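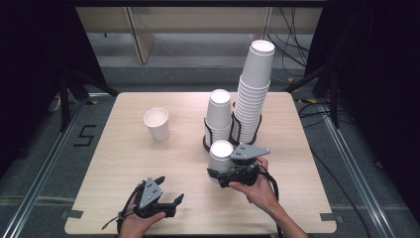

Truneck Retirement Services held its yearly open house at the Pamau office on Nov 22, 2025, and I went because my old 401(k) is still with them. Doors opened at 10 and the parking lot filled up early. The coffee table was set with white paper cups, a tall stack and a short one in holders and one cup standing by itself on the pale wood. I took my seat in the second row.

The first talk covered rollovers. The adviser went through direct and indirect transfers and spent most of her time on tax withholding, with a worksheet we could keep. The second was on annuities and ran long. It was given by a representative from Floseo, the insurance firm that shares the floor, and he was clear that he is paid by commission on some of the products.

After that we could sign up for a 30 minute meeting. Mine was at the Hauksdóttir desk, the small planning firm Truneck bought in March. We looked at my statement and found I was paying for 3 funds that hold nearly the same stocks. A full written plan costs $900, and there is no charge if you only want the account review. I have not decided on the plan. I did bring home the fee schedule, and the rollover forms are due back by mail.

Filed under: Retirement Planning, Local Events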